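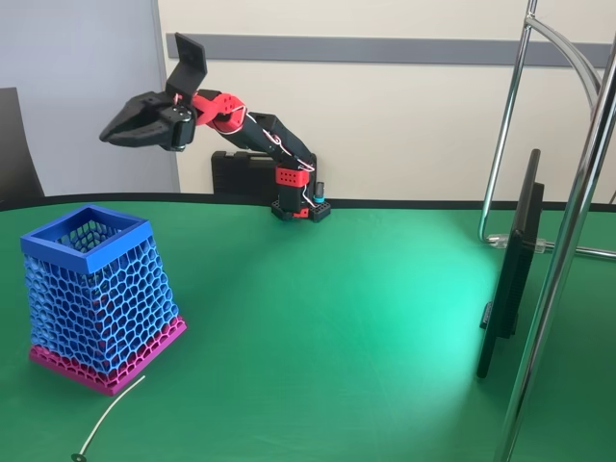

Open day FAQ, Vedberg workshop. Updated 2018-09-16 by Valentina, typed between emails so sorry for the shorthand.

## Before you come

**Do I need a ticket?**
No. Just walk in. Groups over 20, email first please, we only have the one room.

**When do demos start?**
On the hour, every hour, first one at opening. Each one takes as long as it takes. If the arm is mid-demo when you get here, stand at the back and catch the next.

**Where is it exactly?**
Enosby building, side door, up the stairs. Not the front desk, they'll send you to the wrong floor. Elevator is past the bike racks.

**Parking?**
Street only. The lot behind Enosby is permit, and they do tow on weekends.

**Cost?**
Free. Coffee is 2 dollars, cash.

## The arm

**Which robot will we see?**
The small one on the green table. We call it Pinon. Black and red printed segments, servos at the joints, two-finger gripper. Wires on the outside, yes. Easier to fix that way.

**Did you buy it or build it?**
Built it. Luuk Goossens did most of the printing, Orhun Coşkun did the wiring and the code. The current version took 920 grams of filament, not counting the failed shoulders (there's a box of those, ask Luuk).

**What does it do in the demo?**
Pick and place, mostly. Reaches out over the table, closes on something light, puts it down somewhere else. Orhun runs it slow so people can follow the joints. Then questions.

**What's the blue and pink basket?**
Printed too. Honeycomb sides, pink at the bottom, blue the rest of the way up. It's the drop target for the second half of the demo. Tapered, so the opening is smaller than the foot, which makes it harder than it looks. Don't move it, the position is saved in the program.

**Can I drive it?**
After the last demo, yes. Sign the sheet by the door. Kids too, with a grownup next to them.

**Can I touch it?**
Not while powered. Fingers pinch. There are spare printed parts on the side bench you can handle all you like.

**How strong is it?**
Not very. Foam blocks, empty cups, thread spools. Please dont hand it your phone. Somebody always tries.

**How much would one cost me?**
Our parts bill was 600 dollars, most of it servos. You'll need a printer or a friend with one.

**Are the files available?**
Arm files in December, once Luuk has cleaned up the wrist. Basket file now, ask at the table and we'll send it.

## On the day

**Photos and video OK?**
Of the robot, sure, no flash please. Of other visitors, ask them.

**Is there Wi-Fi?**
Guest network, password on the whiteboard. It's slow.

**Chairs?**
A few. Mostly you'll be standing. Tell whoever is at the door if you need a seat and we'll put you up close.

**Is it loud?**
Servo whine, people talking. First demo is the queitest.

**School visit another time?**
Yes, weekday mornings. Talk to Angus MacAulay at the door or leave him a note with your school, age group and a couple of dates.

**Something else?**
Reply to the invite email. I check it at night.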